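FOR IMMEDIATE RELEASE
4/15/21

Clorby Brings Its Medicine Tidy-Up Table to Lenance, With Free Baskets for the First 200 Households

LENANCE — Most of us have a shelf, a drawer or an old shoebox where the pill bottles go, and most of us would rather not look into it too closely. Clorby, the home organizing company that has been helping families sort out their kitchens, closets and hall cupboards for years, is now turning its attention to that shelf with a new series of free drop-in sessions at the Sampaio Center in Lenance. The sessions are called the Medicine Tidy-Up Table, and everyone is welcome, whether they have two bottles at home or a whole bathroom cabinet full.
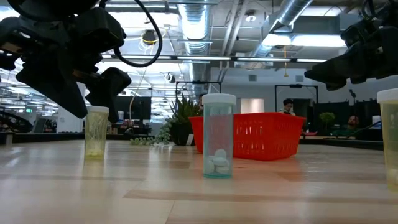 Reading time: 2 minutes

The idea is a simple one. Visitors sit down at a big, bright table, learn an easy way to group what they keep at home, and go away with a plan they can finish in an evening. The practice bottles come in several colors, pale blue-green and yellow among them, so that people can try out a color for each member of the family or each part of the day before they settle on a system. Clorby does ask that visitors leave their own medicines at home and bring a handwritten list instead, with the name of each one and the date on the label.

A trial run in March drew 83 visitors, and the team was delighted by how long people stayed to chat. Many came in thinking they needed more storage and left having decided that they needed one container in one sensible place — cool, dry, and well out of the reach of children. That is why the sessions are built around a single basket, with tall bottles toward the back and short ones up front where they won't get lost.

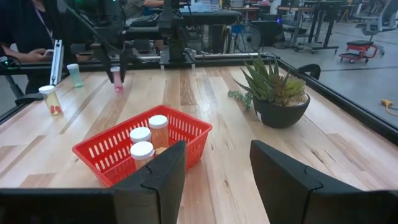 Can I move my tablets into a nicer bottle so that everything matches?
It's best to keep them in the container they came in, with the pharmacy label on. Matching baskets and colored stickers are a much safer way to make a shelf look neat, and your pharmacist will be glad to help with any question about a particular medicine.

Each session lasts 30 minutes and needs no booking. Fistex, which is supplying the storage baskets for the program, has set aside 400 of them for the Lenance sessions, and the first 200 households through the door will each take one home at no charge. The rest will be shared out among later visitors and neighbors who can't easily get to the center, and who may ask for a basket and a printed guide by contacting the front desk.

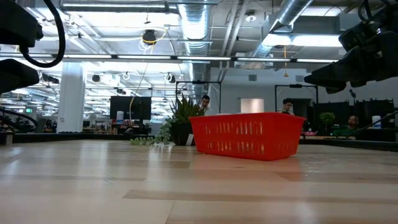 Choosing a basket took the Clorby team longer than anyone there would like to admit, and a good many boxes, tins and trays were tried and set aside along the way. A closed box hides things a little too well, and a flat tray lets small bottles wander. What won out in the end was a plain red basket with slots along its sides and a smooth rim around the top, easy to spot on a high shelf and roomy enough for the bottles a family reaches for most often. It looks rather cheerful next to a potted plant, too, though the team still recommends a cupboard with a good latch.

The sessions run through the spring, and the printed guide will be available at the Sampaio Center front desk for as long as supplies last. Community groups that would like to host a table of their own are warmly invited to get in touch with the Clorby press office.

About Clorby
Clorby helps households make everyday storage simpler, one shelf at a time, through home visits, printed guides and free community sessions.

Media contact: Clorby Press Office, Lenance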